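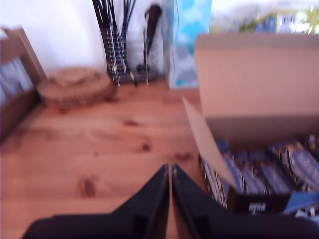 Figure 4. Wrist camera view in the home setting, fingers close to the open carton. Note the heavy motion blur.

4.2 Wrist camera and finger comparison, home setting

The bench results in 4.1 were collected with the arm bolted down and the lighting fixed. For the home runs we moved the same arm and the same wrist camera to a furnished room in Grividport and repeated the picking task with two finger sets: the flat panel fingers (Dremham) and the padded fingers (Gökçe). Controller was Zeltia throughout, same gains as before. Nothing was retuned for the new floor.

The task is short. Approach an open carton of upright wrapped packs, lower between the flaps, close on one pack, lift, hold. Fingers start closed or nearly closed on the approach and open only once the tips are past the flap. We logged 2,730 attempts over December, of which 1,263 used the flat fingers and the rest the padded ones. An attempt counts as failed if the pack is dropped, if the flap is pushed into the carton, or if the operator stops the arm.

Blur was the first problem. During fast wrist turns the whole view smears, and edges that the tracker relies on go soft - the carton flap against the floor is a good case, pale tan on warm orange planks, not much contrast to begin with. In Figure 4 the right fingertip is nearly at the lower edge of the slanted flap in the view, and it is hard to say from that image alone how much clearance there is. The knots in the boards also caused trouble. Dark, oval, fairly high contrast when the arm is slow, and the tracker picked them up as stable points in preference to the packs. Fine while the carton stays put. Not fine if it slides, which it did whenever a finger caught the flap.

Capping wrist speed at 25 degrees per second during approach removed most of the bad frames. It also made each attempt slower, and Björklund argued for a shorter exposure instead. We tried both. The shorter exposure worked well by the window and poorly everywhere else, so the cap was kept for all runs reported here.

On the fingers themselves. The flat set fits down between tightly packed wrappers with less pushing, and the narrow gap when closed means it can be used as a wedge. The padded set grips better once it is in, but getting in is the hard part; the pads drag on the wrappers and pull neighbouring packs up with the target. With the carton half empty the order reverses and the padded set is the better choice. We did not try swaping fingers part way through a carton.

The glossy edge on the flat fingers gives a thin highlight in the wrist view. Bakke first used this as a cheap check on finger position, which held up on the bench but not at home - the highlight moves with the room light. Dropped after 2 sessions. Finger position in the rest of this section is taken from the motor encoder only.

One more limit. The arm body takes up nearly all of the lower edge of the wrist view, so anything low and close is partly hidden at the moment of closing. A higher camera mount would help, but it would fowl the flap on the way down. Mount height is left as it was for 4.3, where the side camera is added.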